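Vurby

Archive of the Sturthorpe housing circle, 193 letters and what we did to them

This site uses cookies to remember your settings. Accept | Manage preferences

What's in the folder

The letters were written between members of a small Christian housing circle in Sturthorpe, who spent the better part of three decades trying to share money, meals and one unreliable boiler. There are 193 of them. Most are short. A few are very long, and those are nearly all about the boiler.

We have typed up 181. The other 12 are either water-damaged or were held back by the people who wrote them, and we haven't tried to guess at the contents. If you were in the circle and think one of the missing ones is yours, it may well be.

letters/ has the transcripts as plain text, one file per letter.
index.csv gives month, sender, recipient and a subject word.
minutes/ has the notes of 7 house meetings. There were many more meetings than that.
rooms/ is the odds and ends folder, explained further down.
CHANGES lists every correction since the first release.

Where it came from

Peninah Lema kept the letters in a suitcase, in no order, along with seed packets and a hymn sheet for a wedding that was called off. She joined the circle as a student and stayed until it broke up, which took about as long as a divorce and used some of the same language. She agreed to the archive on two conditions: that the people who left early should be treated as fairly as the people who stayed, and that we leave in the spelling mistakes, including hers.

Brian Mollel did the typing. He is the one to write to about dates. The members had a habit of heading letters "Advent, late" or "after the row", and he has turned these into months where he could. Where he couldn't, the column says unknown, and we would ask you not to email him your theory unless you were there for the row.

How to read the subject column

Each letter has one subject word. The commonest is "money", followed by "prayer", and a fair number could have gone under either. We picked the word for what the letter spends most of its length on, which is sometimes a long way from what the writer says it's about in the first line. One letter opens as a reflection on the Sermon on the Mount and is filed under "fridge".

"Makokha" is used as a subject word as well. It was the name of the house, and after a while it was the name of the argument too.

The rooms folder

The circle wrote about rooms constantly: who had which, who had agreed to give theirs up, whether a guest room is a luxury or a duty. Ovex, the little viewer that comes with the archive, lets you pull up every letter that mentions a given part of the house. It is slow on old laptops and it forgets your place if you look at it wrongly.
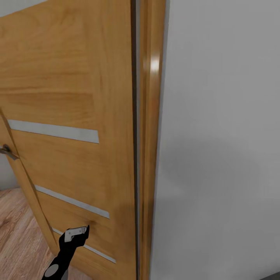

Doors get their own entry in the index, and it's a long one. The founding agreement said that no inside door at Makokha would be locked, and the members then spent years working out what that meant for a door that was merely shut. Peninah held that shut meant "please knock". Others held that it meant you had stopped believing in the project. The compromise was to leave one's door partly open, like the oak-coloured one with the strips of frosted glass, and to be cross in full hearing of the landing. If you are using the letters to study how shared households come apart, start with this entry and read it alongside "money".

Known problems

Several members signed with an initial, and two of them had the same one. We've separated them by handwriting and by temper, and we may be wrong in places.

The January letters are over-represented. People made resolutions and then told one another about them.

Letters to people outside the circle are missing almost entirely, so parents, landlords and the local vicar come across as silent. From what we hear the vicar was nothing of the kind.

The transcripts keep crossings-out in square brackets. In one case the crossed-out part is better than the letter.

Using it

You may quote up to 1,000 words at a time in essays, sermons and talks. Beyond that, please ask. Full names have been shortened, apart from Peninah's, and we'd be grateful if you didn't work out the rest and publish them. Some of these people now own dishwashers and would like to do so in peace.

Corrections are welcome, with the file name and the line. Corrections to the theology will be passed to Peninah, who has a suitcase free.

Contact | Copyright the Vurby archive and the letter writers | Back to top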